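Tono Bedroom System: Set-up and Care Guide
Section 6. Making up the bed and putting clothes away

Read this section before you load the wardrobe. It applies to the Tono double bed with either the Skarnulness or the Irus wardrobe beside it. Earlier printings told owners to dress the bed last. We doubt many people did, and a made bed is a decent place to sort clothes, so the order has changed.

6.1 Fitting the sheet

1. Pull the mattress a hand's width away from the headboard.
2. Hook the two head corners first, then the foot corners on the diagonal.
3. Push the mattress back and smooth the sheet from the middle outward.

Note: A fitted sheet will not lie dead flat. Packaging that promises "wrinkle-free" should be read with some caution. A few shallow creases are normal and do not mean you have the wrong size.

6.2 Hanging sports tops and jerseys

1. Lay the garment face up on the bed and do up any buttons or zips.
2. Feed the hanger in from the bottom hem. Going in through the neck is quicker and, over time, stretches the collar.
3. Settle the shoulder seams along the hanger before you lift.
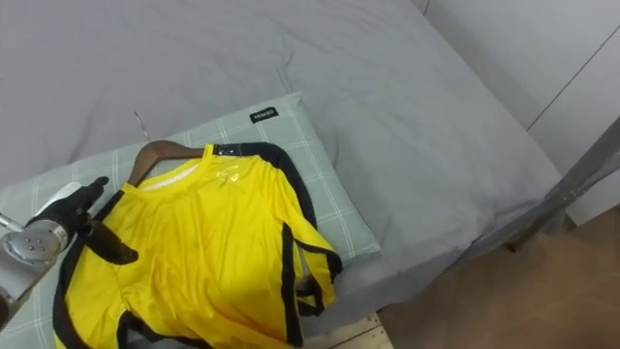

One owner wrote to us that going in through the hem is a waste of time, that she has pushed hangers through the necks of her kids' footy jumpers for years and the collars are fine. They may well be. Loose knit collars will put up with it. Narrow ribbed ones generally won't, and we have left step 2 as it is.

4. Lift by the hook, with your other hand under the body of the garment.
5. If it slides off one shoulder, the hanger is too narrow. Foam grips are sold for this. We tried the Barroso ones and were not convinced they did more than a hanger of the proper width.

CAUTION: Do not iron over printed numbers or plastic patches, whatever the iron's dial says about synthetics.

6.3 Garments that will not be hung

Slippery fabric bunches up as soon as you grab it in the middle. Pick it up by both shoulders, shake once, and lay it down again before folding. Sleeves in, then thirds lengthwise, then in half.

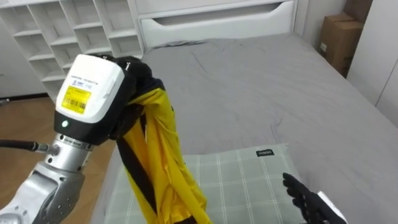 6.4 PILLOWS AND HEADBOARD

1. Move pillows to the head end once the clothes are off the bed.
2. Stack them or set them side by side. Claims that stacking ruins the filling come mostly from people selling pillows.
3. Tuck labels to the underside if they bother you.
4. Wipe the headboard with a damp cloth. Skip the spray polishes, including the ones marked safe for white finishes.

6.5 Clearance at the foot and side

Wardrobe doors need 800 mm of clear floor to open fully. Measure it yourself with the bed in place; the floor plan in the box assumes perfectly square walls. Steps or low platforms can be kept beside the bed as long as they sit flat and do not rock.
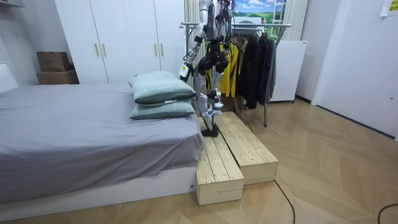

Check the clearance again after moving the bed for cleaning. It tends to creep back toward the wardrobe by a few millimetres each time, and the first sign is usually a scuffed door. The hanging rail is rated for up to 30 kg, evenly spread. Treat that as a limit and not a target.

If a door still catches, see Section 7, Hinge adjustment.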